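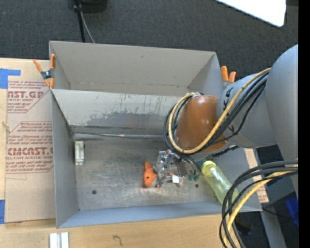 Two-Bin Picking Starter Bundle

Price: 2,755 for the bundle, arm not included
Lead time: 19 working days, a bit longer in July
Supplied by: Hatwood

Hi, Thaddäus Steiner here, I put these bundles together and I'm usually the one who picks up the phone when you call about them. People ask me what they should budget for a first bin-picking station, and they nearly always start with the arm. I get it, the arm is the exciting bit! But most of you who write to me already have an arm, or have one promised by another department, and what you're missing is everything that sits under it and hangs off it. So that's what I sell.

What you get

2 deep open bins, gray, same footprint, meant to stand one behind the other
Spring clamps with orange tips, for holding the bins at the rims
Cable sleeve and hook-and-loop ties
One sheet of cast acrylic, paper left on, for cutting your own guards or spacers
Roll of blue tape
A bag of 44 mixed practice objects
Printed setup sheet and one hour on the phone with me

What you don't get: the arm, the gripper, a table, a camera, or anything to run it with. If you want a gripper quoted at the same time, ask for the Anik option and I'll price it as a separate line so your purchasing people can split it out.

About the bins

Go deep. I used to ship a shallower bin and I got tired of hearing about things hopping over the wall. A deep bin does cost you something, though, and you should plan for it: your wrist and whatever cables are strapped to it have to fit down inside along with the fingers. Measure the widest part of your tool with the cables on it before you order. If you're close, send me the number and I'll tell you whether to go up a size (the larger Strebel bins fit the same clamps).

They will get scuffed. The dividing wall takes most of it, and the floor gets scratched up too. I leave mine alone until I can catch a fingernail on something. Replacement bins are sold singly, so you don't have to rebuy the pair.

About the clamps

I know, spring clamps. I have had a customer ask me, quite politely, whether the real brackets were coming in a second box. You can absolutely bolt your bins down, and for a production line I'd say go ahead. For a station you're still figuring out, you will be moving those bins every week, and a clamp comes off with one hand. Put one on the corner where the two bins meet and another on a far corner, then give the whole thing a shove. If it shifts, add a third.

About the practice objects

This is the part I have the most fun with. The bag is a deliberate mess: small plush toys, see-through bottles with caps, plain little blocks, clear plastic odds and ends. Soft things squash, clear things confuse cameras, and a bottle lying on its side in a corner is a proper nuisance to get hold of. If all you ever practice on is neat blocks you'll have a lovely week and then a terrible one. Reto Tanner, who does our test builds, refills the bag from whatever he finds, so yours won't match your neighbor's. If you need identical sets for two stations, say so on the order and we'll match them up.

Cables — please budget for these

If I could change one thing about the spreadsheets people send me, it would be the cable line, mostly because there isn't one. Every tool you add to the wrist wants power and signal, and it all has to travel along the arm with enough slack for the joints to turn. You end up with a fat bundle looping around the last joints. The sleeve in the bundle covers one run. If you have a gripper plus anything else out there, order the second sleeve now and save yourself the shipping. Set aside an afternoon for routing as well. Move the arm slowly through its farthest reaches, watch where the cables go tight or drag across a bin wall, then tie them, then do it again.

Planning your table

Any flat, heavy table does the job, and a plain wooden top is fine by me. Leave room beside the bins for a sheet of material or a laptop, and mark the bin positions on the tabletop with tape or a pencil once you like them. Carpet under the table is okay if the legs don't rock. Check that with the arm moving!

Extras

Single replacement bin
Second cable sleeve
Extra clamps, sold in pairs
Practice object refill
Gustora rolling base, for labs that have to clear the room at night

Prices for these depend on how many you take, so drop me a line and I'll put it all on one quote. Quotes hold for 19 working days as well, and if your approval process is slower than that, tell me up front and I'll write a longer date on it.

Returns are fine on anything unclamped and unscratched. Practice objects I don't take back, Reto has nowhere left to put them.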